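Movie night notes, 4th February

So I finally sat down with Fistusberg over the weekend, and I have to tell you, I did not expect to like a three-hour mountain drama this much. Mercado added it to the streaming list last month with no trailer and a terrible thumbnail, and I scrolled right past it at least twice before a rainy evening made the decision for me.

The story is simple enough. A ski town is losing its only train line, and two brothers who run the station can't agree on whether to fight it or pack up. The first hour is slow – really slow – and the snow does most of the talking. Then the avalanche warning comes in and I didn't look at my phone again until the credits.
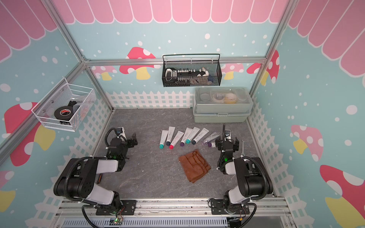 One reader wrote in to say the subtitles on the Mercado version skip whole lines in the town hall argument, and that the dubbed track is better for once. I went back and checked that part, and yes, a chunk of the older brother's speech is just missing. Dub it is, then, even if the voices are a little too cheerful for people about to lose their jobs!

If you want something shorter, Jarora is still up (119 minutes, and the ending still makes me mad). I gave Kurach 3 tries and quit each time before the wedding, so somebody please tell me if it gets better after that.

Next on my list is the Fistusberg follow-up series, 8 episodes, coming in April. I'm hoping they kept the same composer – that accordion theme has been stuck in my head for days.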